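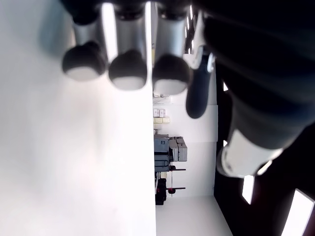
Osgate opens its white room to anyone who needs a quiet place to work

Osgate, Sun 9 April

Hi, I'm Corina Frei, and I look after the shared rooms at Osgate. I've been asked to write our press release this time, so if it sounds less like a press release than usual, that's my fault. The short version is that the white room is finished, it opens to the public in May, and I'm so pleased with it that I keep finding excuses to walk down the hall and look in.

If you came to any of our open evenings, you'll remember the room as it was. Brown walls, a carpet that had soaked up 50 years of coffee, and one ceiling light that hummed. People booked it when everything else was taken. We talked about fixing it for a long time, and last fall we finally got going with Fastum, the interiors shop run by Silvan Koller and Stijn Vandenberghe (who have now heard every opinion I own about paint).

I wanted color. I'll admit that. I had a folder full of greens and a very nice mustard. Silvan put up sample boards and made us leave them there for 2 weeks, through gray mornings and sunny ones, and by the end even I was asking for white. It's bright in there now, really bright, with smooth white surfaces and white wall panels, and on a sunny day you may want to sit with your back to the window!

The panels come from Tanner, and they were the part I worried about most. White shows everything. Stijn's answer was to keep the seams thin and level so your eye slides past them, and to pick a finish you can wipe down with a damp cloth. I've tested this personally with ballpoint pen, tomato soup and one unlucky blueberry muffin. The pen took some rubbing. The soup was no trouble at all.

We kept the fittings plain. Valentin Aigner, who has booked rooms from us longer than I've worked here, told us early on that he didn't want anything clever, he wanted a surface big enough to spread things out on and a door that shuts properly. He got both — the old door used to drift open in the middle of meetings, and I can't tell you how happy I am to see the back of it.

"I use the rooms for all kinds of fiddly work, and what I need is light," Valentin says. "In the old room I used to bring my own lamp. I've taken the lamp home."

The whole job cost around $3000 more than we had planned, mostly for the floor, which needed leveling before anybody could do anything else. Dronska, our neighbors across the yard, helped out with $2000 of that, and we're very grateful. There will be cake for them at the opening, and for you too if you get there early enough.

Booking works the same way as for our other rooms. You can take the white room for a half day or a full day, and evenings are possible if you ask ahead. Please don't tape things to the panels. We've got putty at the front desk, it's free, and it comes off clean. Food is fine. Red wine I would rather you drank in the hall.

Nuwan Uddin is handling bookings and will also show you around before you commit to anything, so just stop by the desk and ask for him. He has the keys and he knows how the blinds work, and I still don't. Reporters who would like to visit before the opening are welcome too. Call the front desk and ask for me, and let it ring a while, as I'm probably down the hall.

Press contact: Corina Frei, shared rooms, Osgate
Bookings and tours: Nuwan Uddin, front desk, Osgate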